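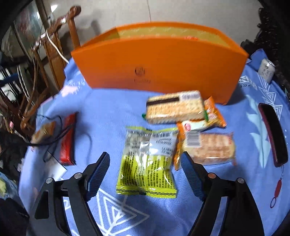 Notebook 2, page 58

Sunday, July 21, 2019

Shelf-life study, packaged snacks. Entry by W. Kirui; to be read by C. Szulc.

The humidity cabinet was found at the correct setting at the start of the shift. The crackers stored since June were removed and weighed in their sealed wrappers. Lot 611 had gained slightly more weight than the control lot. The difference is small and may come from the balance, which was last checked before the move to the Stenutport building. M. Oh has asked that the check be repeated before any figure is entered in the summary table.

Seal strength was not measured. The upper clamp on the Cattaneo tester slips under load, and the replacement has not arrived. J. Bae will call the supplier again.

Taste panel: the session was held with the reduced group. Two panelists described the older crackers as soft at the corners. One reported a stale oil odor and was given a second portion from the same lot, with the same result. Score sheets are in the gray binder.

Storage: the remaining 600 g of loose crumb was divided between two jars and returned to the dry cupboard. The labels on both jars need to be rewritten in permanent ink.

Open item: B. Heo to confirm whether the Drirnola film samples are to be stored flat or on the roll.

Last updated: W.K., after balance check request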